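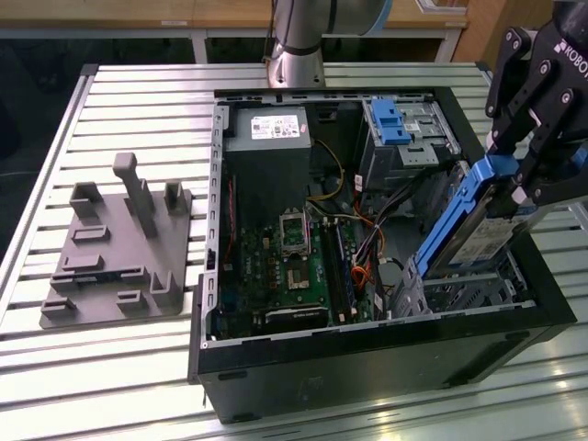
Zwischenbericht Brinda: Planung und Greifregelung

Liebe Kolleginnen und Kollegen bei Rikside,

seit unserem letzten Bericht im Februar hat sich vor allem in der Software viel getan, und ich freue mich sehr, davon ein wenig ausführlicher erzählen zu dürfen. Der Bahnplaner behandelte das PC-Gehäuse bisher als geschlossenen Quader mit einer Öffnung, was für das Einführen einer Festplatte im blauen Kunststoffrahmen viel zu grob war. Jetzt rechnet er mit Laufwerkskäfig, Netzteil und Innenwänden als eigenen Hindernissen, und zwar auch dann, wenn der Rahmen schräg im Greifer sitzt. Eine Planung dauert damit im Mittel 800 Millisekunden – das ist uns noch zu lang, aber für die Versuche reicht es gut.

Kabel bleiben unser Sorgenkind. Rosaire Vachon hat die Segmentierung so umgebaut, dass dünne Leitungen vor blankem Blech nicht mehr als Kante des Gehäuses durchgehen. Die neuen Trainingsdaten kommen aus 80 Durchläufen, die wir von Hand nachgesehen haben (eine Fleißarbeit, für die ich dem Team herzlich danke!).

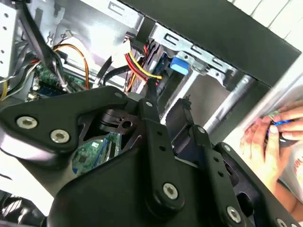
Ausgabe 2

Bei der Kraftregelung sind wir vorsichtiger vorangekommen, als es im Antrag stand. Der Regler gibt beim ersten Kontakt mit dem Schacht nach und sucht die Führung neu, doch der Übergang zwischen den beiden Betriebsarten ruckelt noch. Zwei Parameter stellen wir weiterhin von Hand ein, und das soll bis zum nächsten Bericht Tang übernehmen, unser kleines Werkzeug zur Kalibrierung. Die Schnittstelle zu Momitz ist fertig und dokumentiert. Offen ist noch die Frage der zusätzlichen Rechenzeit, zu der ich mich über eine kurze Rückmeldung sehr freuen würde.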